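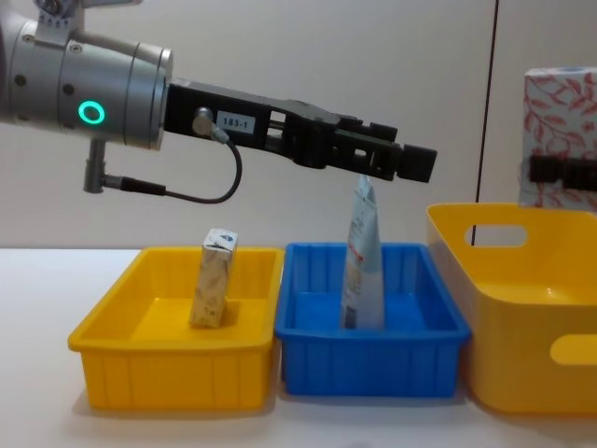
Fashola will let customers bring back empty containers at both of its stores starting next month, the household goods seller said on May 30, 2026. The program covers standing pouches as well as rigid packs, and it replaces a smaller trial that ran at the Dronis Street store in April.

During the trial, shoppers returned 230 containers. Of those, 207 were accepted. The rest were turned away, mostly for missing caps or for food left inside.

"Pouches were the hard part," said Vivek Tomar, who runs packaging for Fashola. "People fold them up and put them in a bag, and then they don't stand anymore. We're asking customers to leave them open and flat on the bottom."

Under the new rules, containers must be rinsed and dried at home. Labels can stay on. Customers get a store credit for every 3 items, with a limit of 2 credits per visit. Glass is not included for now -- Tomar said the company has no good place to store it at the smaller Tidinar location, where the back room is shared with a bakery.

Returned packs will go to Divirier, a local sorting business that already handles the company's cardboard. Usable ones will be cleaned and refilled with dry goods. Worn pouches will be sent for recycling.

A list of accepted containers will be posted at the registers in both stores. Returns will be taken at the service counter during regular hours, and no receipt is needed. Credits from the April trial are still good and can be used at either store.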